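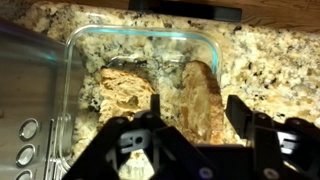 Photo: Gosselin visitor office

The bread open day at the Gosselin mill, June 11, 2023

I came to Druston by the early bus, with one transfer in Wukusetti, where I had to wait 41 minutes on a bench without a roof. The mill stands at the end of the town, behind the railroad. It opens its doors to visitors two times in a year, now and again in September. The entrance is free but you must write your name on a list, and only 70 persons are let in.

The tour began on the top floor, where the grain arrives. It is cleaned there, then it rests with a little water for a night, so the bran becomes tough and comes off in big flakes. I had read about this before but I did not understand it until I rubbed the two kinds of grain between my fingers. The dry one broke to powder. On the floor under it are the roller mills – very loud, we received foam plugs for our ears – and after them the sifters, which shake the whole day and make the floor tremble.

Our guide spoke fast, and I lost some words about ash content. What I wrote down is that the same wheat passes through the rollers 7 times before the white flour is finished. The dark flour leaves earlier.

After the floors we talked about baking at home. The mill sells a mix called Memivov, with rye and a little malt, and most of the questions were about how long such a bread stays good. 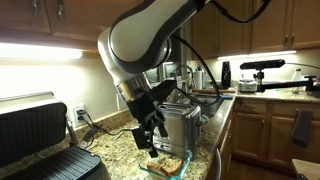
One visitor told the group that her rye loaf is always better on the third day, and that she toasts it only from the fifth. The guide agreed about rye, but for wheat bread she gave us other advice: slice it when it is completely cool, freeze it the same day, and put the slices in the toaster still frozen. The refrigerator is the worst place, she said, as bread becomes stale there faster than on the shelf.

We could also compare a bread from fresh flour with one from flour that had rested for some weeks. I preferred the second, it had a finer crumb.
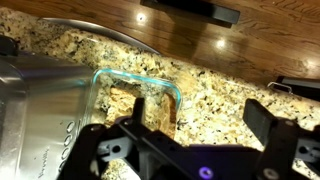

The crust, however, was better on the first one, and I went back for more of it.

In the shop I bought two bags of the dark flour and one of Memivov. The line was long and they take only cash. From the yard it is 216 steps up to the old grain tower – my knees said no, so I sat by the river until the bus came.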